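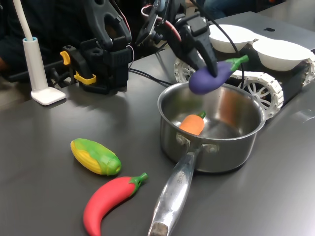
About Hikden

Hikden is a small record label and music publisher. We release music by singers and bands who write their own songs, and we look after those songs when the release week is over. We work from two rooms above a bicycle shop in Orkmont, and from one kitchen table in Oslo where Embla does most of the contracts.

How we started

The label was founded by Uthai Mahawong and Embla Nygård. They met at a songwriting course where both of them were, in Uthai's words, the worst guitar players of the group. Uthai had worked for many years as a sound engineer for other people's tours. Embla had been a lawyer in a publishing company and had read a very large number of bad agreements. They had a common friend with eleven finished songs on a hard drive and no plan for them. Those songs became our first release, a cassette and download called Hutapea, named after the singer's grandmother's family.

We made 236 copies of the cassette, because this was the number of empty cases the factory had left over at a good price. They were sold in one June, mostly by hand after concerts. We still get letters asking if there is one more copy in a drawer. There is not. We looked again when we moved the office.

What we do today

A label can mean many things, so we would like to be exact about what we offer.

We pay for the recording, the mixing and the mastering, up to a budget that we agree with the artist in writing. We bring the music to the streaming services and we press vinyl when there are enough people who want it. We write to radio stations, blogs and magazines, and we do this ourselves, with a personal letter to each. We also register the songs with the collecting societies in the countries where they are played. This last part is boring work and it is where many young songwriters lose money. Embla likes it very much.

We do not book tours, but we know good people who do. We do not manage artists. If you have a manager, we will talk with your manager, and if you have none, we will talk with you in the same way.

The catalog at the moment has 18 artists. The music goes from quiet folk songs to rather loud electronic pop, and we have one choir. There was never a Hikden sound, although journalists ask about it sometimes. When we choose, all of us must want to hear the song again on the next day. This rule has cost us a few arguments and one artist who later became quite famous with another company. We are happy for her and we bought the album.

How we work with artists

Our agreements are for one album at a time. The recordings are licensed to us for a fixed number of years and then they go back to the artist. After the costs are covered we share the income in equal halves. The statement of accounts comes two times every year, and it is written so that a person without a law degree can read it. If something in it is not clear, you can call and Prasetyo will go through the lines with you on the telephone. He has done this late in the evening, with musicians who were standing in a parking lot in another time zone.

We ask also for some things. We ask that artists answer e-mails within a week, that they tell us early when a date will not hold, and that the people who played on a record are named correctly on it. We had a wrong bass player on the back cover of one single, and the apology was longer than the press text.

The people

Uthai Mahawong – founder, artists and recordings. Uthai listens to all demos that arrive. He is in the studio for most of the sessions, at the back, and he speaks little. He mixed our first four releases himself until he found persons who do it better.

Embla Nygård – founder, contracts and publishing. Embla takes care of rights, registrations and everything with a signature. She sings in our choir, second alto, and left the room when the rest of us voted on signing it.

Prasetyo Lubis – accounts and distribution. Prasetyo came to us from a chain of record stores which does not exist any more. He knows what is in the warehouse and in which carton. He is also the person who packs your order, so please write your apartment number.

Sumeya Tekleab – press and radio. Sumeya presented a night program on local radio before she joined. She decides the order in which the songs of an album come out, and she is usually right, also when the band is angry for a few days. She writes our newsletter.

Digby Ruddock – design and video. Digby makes the covers together with the artists and directs some of the music videos. He started with us on a short placement from art school and did not go home. He prefers to draw by hand and scan it after.

The Grellon sessions

Once a year we rent the old assembly hall in Grellon for a week and invite several of our artists to record there together. The hall has a high ceiling and a floor that makes noise, and you can hear both on the recordings. Everybody brings one song that is not finished. By the end of the week it has to be played in front of an audience, which is limited to 30 seats by the fire rules of the building.

The first edition came out as a live album under the simple title Grellon. We pressed it on vinyl and it sold 1,329 copies, more than any other thing we have made. The money paid for the piano, an upright one, which stays in the hall and can be used by the school next door during the rest of the year. A second volume is being mixed now.

Tickets for the closing concert are given first to the newsletter readers. There is no other list, and we cannot hold seats for friends of the bands, even very good friends.

Sending us your music

We accept demos all year. Please send a link to not more than three songs, with a few lines about who you are and where you have played. We do not need a finished master. A telephone recording is enough if the words can be understood. Please do not send large files as attachments, and please do not send the same message to each of us separately, we sit in the same room.

Uthai needs almost two months to answer, sometimes more when we have a release. You will get an answer in any case. If it is a no, he tries to say why, but please understand it is only the taste of a few people in Orkmont.

For music in film, television or advertising, write directly to Embla. Tell her the title, the length of the use, the countries and the budget you have. We always ask the songwriter before we say yes, and some of them have said no to things that would pay the rent for a year. We respect that.

Visiting

The office has a small shelf with our records for sale, also some test pressings and older T-shirts in strange sizes. You are welcome to come, but write first, as we are often in the studio or at the post office. The entrance is through the yard, second door, and the bell is the one without a name on it.

Page last updated 11 January 2018

Contact | Demos | Newsletter | Terms of sale | © Hikden Records and Publishing. All rights reserved. | Back to top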